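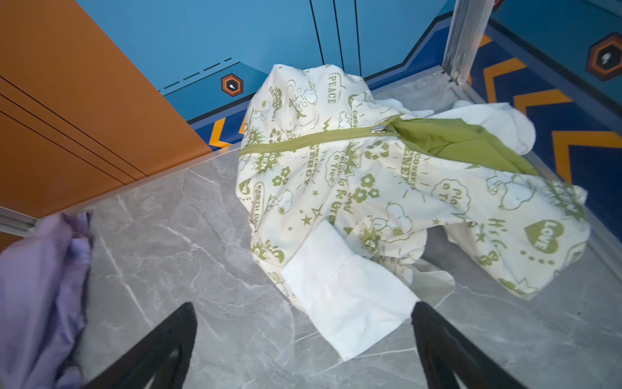
衣類ハンドリング自動化、来期の設備計画を公開

株式会社Hilanceは、Laltsteadの仕分け拠点に導入する双腕ロボット「Dridex」の設備計画をまとめました。9月から4台で運用を始めます。待ちに待った一歩です!

柔らかい布をつかむ作業は、箱や瓶とは勝手が違います。ファスナー付きの上着、裏地のある服、丸まったままの服。どこをつまむかで次の動きが変わるため、当社は本体より先にグリッパーの指先と手首カメラの予算を確保しました。検討の初期には本体価格ばかり見ていましたが、見積もりを並べてみると、交換用の指先、架台、床の養生、教育時間のほうが計画を左右することがわかり、項目を組み直しています。

評価用の衣類は400点を用意します。無地に加えて総柄やロゴ入りも含め、素材と厚みの幅を広く取りました。予備の指先は40組を発注済みで、保守は既存設備と同じMachalaの整備拠点が担当します。

増設の判断は稼働から2か月後の予定です。見積もりの項目表は、同じように導入を検討中の事業者の皆さまにもお渡しできます。現場の方とお話しできるのを楽しみにしています!

お問い合わせ:Hilance 広報窓口

シェア 40 コメント 2

コメント
・指先の予備まで最初から予算化しているのは参考になります。うちは後から稟議を出し直して大変でした。
・項目表、ぜひ見たいです。架台は床固定ですか?

関連記事
・Machala整備拠点、受付時間を延長
・Dridexの設置スペースと電源について
・Laltstead拠点 見学会の申し込み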